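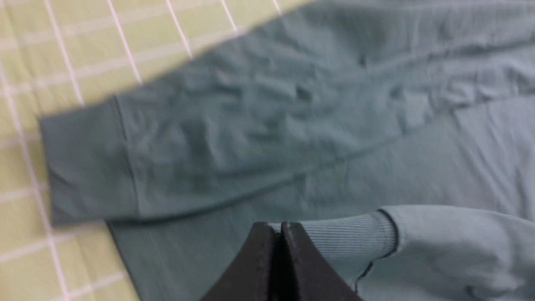 FOR IMMEDIATE RELEASE

Tritport opens home laundry collection to outside operators, first shifts begin in November

OKBERG - Tritport said today it will take its garment handling collection out of the lab and into ordinary bedrooms, starting with 26 homes in and near Okberg. Goal is simple. More clothes, more beds, more ways for a sleeve to end up in the wrong place.

The company builds Demell, a learning system that picks up, spreads and folds everyday clothing. Demell learns from recorded examples, each one driven by a trained operator from start to finish. Wrist camera, gripper position and operator commands are all saved together. Operators work on whatever surface the household uses for folding, patterned bedsheets included, with long-sleeve tops in similar colors often left overlapping.

"Similar colors on top of each other is where we were weakest," said Inès Fleury, head of data at Tritport. "Teal on pale blue, cuff over hem. In the lab everybody lays the shirt out nice and flat. We asked operators to stop doing that."

Until now all examples came from 5 tables in the Tritport workshop. Same lights, same gray mat, same 99 garments washed over and over. Demell got good at those garments. It did a lot worse on a borrowed sweatshirt, and the home program came out of that test.

How it works: each home hosts a single arm for two weeks. Operators come in morning or afternoon shifts, up to four hours. Target is 228 finished examples per home, counting failed grasps as long as the operator recovers and completes the fold. Runs that get abandoned are kept too but labelled seperately. Households choose which clothes are used and can pull any recording before it leaves the house.

Recording covers the work surface only. Audio is off.

"People ask if we throw out the messy ones. No, please send the messy ones," said Lutfa Weerakoon, who runs operator training. "A fold where the cuff slips and you have to go back for it teaches more then a perfect one."

Training takes three days, paid, at the Okberg workshop. No robotics background needed. Steady hands help, patience helps more. Operators are checked again after their first full shift, mostly on grip height and on not dragging the sheet along with the garment.

Sial, which handles scheduling and equipment moves for the program, will deliver the arms and pick them up. Households pay nothing and get a flat fee at the end of the two weeks.

Results from the first homes will be compared against the workshop-only version of Demell, using clothes neither version has seen. Tritport plans to share the scores whichever way they go. Towels and fitted sheets are next, no date yet.

Operator and household sign-up is open now through the Tritport front desk, 9 a.m. to 4 p.m.

Press contact: Inès Fleury, Tritport, Okberg

###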